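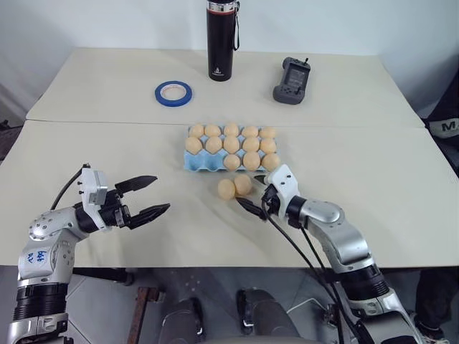

Reading time: 2 minutes

Section 3: Joining two Hemska tables

By now you should have two assembled Hemska tables and, if you followed section 2, the same number of fingers you started with. Joining them is optional. Plenty of owners just shove them together and live with the seam, and we think no less of them.

Before you begin

Take everything off both tables. Yes, the water bottle too. You will need the joining pack (sold with the Eltitz leg set, or separately), a crosshead screwdriver, a roll of painter's tape and a floor you more or less trust.

1. Decide where the tables will live. Once joined they are a pain to get through a doorway, and the doorway will win.

2. Push the long sides together and run a palm across the join. If one side sits higher, turn the foot at the bottom of the nearest leg until it doesn't. Old houses may need a folded bit of card as well. Kane Maihi, who wrote the first edition of this guide, swore by beer mats.

3. Put a strip of tape across the seam at each end to stop the tops drifting while you are underneath.

4. Crawl under. Line up the two joining plates with the ready-made holes and put in all the screws loosely. Tighten them only when every one is in.

Caution: Use the short screws. The long ones belong to the Pomare shelf and will come up through your nice tabletop like crocuses.

5. Come out slowly. Most injuries reported to us happen at this step, and all of them are to the head.

6. Peel off the tape and check the join again. A faint line is normal and will stay. A ridge you can feel means going back to step 2, with our sympathies.

Note: In a heated room the gap may open slightly in January and close again by summer. Please don't fill it. Crumbs will see to that.

Note: The Jululier table is almost the same height as the Hemska. Almost is the trouble. We don't sell a plate to join them and would rather not hear about the one you made.

For care and cleaning, go to section 5.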